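From: Janelle Rivera
To: toy-library list
Date: 2024-05-30
Subject: Re: [toylib] cleaning and checking returns before the summer break

Hi all, quick one between two other things so forgive the typing.

Petronella Khumalo wrote:

> Hello everyone. We're a small toy library, two years old, and our returns
> shelf is out of control. Parents bring things back in whatever bag is
> handy and then it all sits there till somebody has time. What do the
> rest of you do about cleaning? We've been wiping everything with the
> same spray and I'm not sure that's right for the foam and the puzzles.
> Also how do you keep track of missing pieces? We had 1,235 loans last
> year and I would guess a lot of them came back short of something. I
> have a shoebox full of orphans.
> Also also – do you charge?
> Petronella

Petronella, welcome, we all have the shoebox. Ours is now a crate.

Cleaning first. We stopped using one spray for everything in March. Hard plastic goes in a tub of warm water with dish soap, scrub brush for the corners, rinse, rack. Wood gets a damp cloth and then gets dried right away, never soaked, learned that the hard way with a whole set of stacking rings. Fabric goes in the wash in a mesh bag. Foam is the pain. It holds water and if you put it away damp it smells by the next loan.

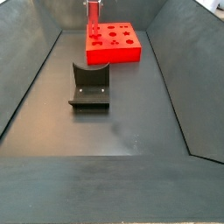
How long should foam toys dry before they go back on the shelf?

Overnight on a wire rack, then squeeze it in a paper towel and if the towel comes away damp give it another night.

Don't put it on the heater. Don't ask.

Anything with batteries: take them out when it comes in, all of them, and put them in again when it goes out. Milagros Sison started doing that at our place and we've had no more leaky compartments. She keeps a little screwdriver on a string by the desk, best thing we ever did. Costs nothing. Someone walks off with it once a month anyway.

Missing pieces. OK so. We tried a spreadsheet and it was too much, the people on the desk were typing while a line of strollers backed up to the door. What works for us is a card in each bag with a list of the pieces on it, laminated, and the borrower checks it before they bring it back. Then we check it again at the desk. Shape sorters and peg puzzles get the most grief, and anything with loose bits smaller than a fist. We put those in zip bags inside the main bag. Two bags, yes, it's annoying, it cut our losses a lot. 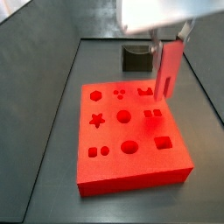 If a piece is gone we don't write the toy off right away. It goes on the "waiting" shelf for 6 weeks. You would be amazed what turns up under a car seat. After that we look in the crate for a match, and after that it gets a sticker on the card that says what's missing, and people can still borrow it. Most kids don't care if one pig is gone from the farm. A puzzle with a hole in it is different, those we retire.

Some makers will send you spares if you write to them. Kelby was good about it, they mailed us a bag of pegs, no charge. Fernura wanted the reciept, which of course we didn't have. Worth an email either way.

Labels – write on the toy itself if you can. Paint marker on the bottom, then clear nail polish on top. Printed stickers come off in the tub. Saturnino Tejada at the Bautista branch uses a color dot for each shelf and says the kids help put things away because of it, I have not tried that but I like it.
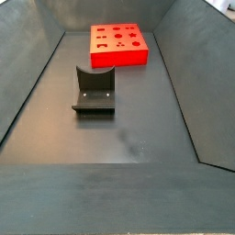
Charging. We don't charge for pieces. We did the first year and what happened was people just stopped coming back, with or without the toy. Now there's a jar. The jar does fine. If a whole toy never comes home we send two reminders and then pause the card, and that's as mean as we get. Last year was 3,701 loans and we paused very few.

Check your shoebox twice a year, sort it by color not by toy, much faster to match. And throw out anything cracked, even if it's the good digger.

I can send the card template to whoever wants it, its just a Word file. Baltasar Sepúlveda has a nicer one with pictures of the pieces for families who don't read English, so ask him too, he's on this list somewhere.

Gotta run, desk opens at two.

Janelle
Esitz Toy Library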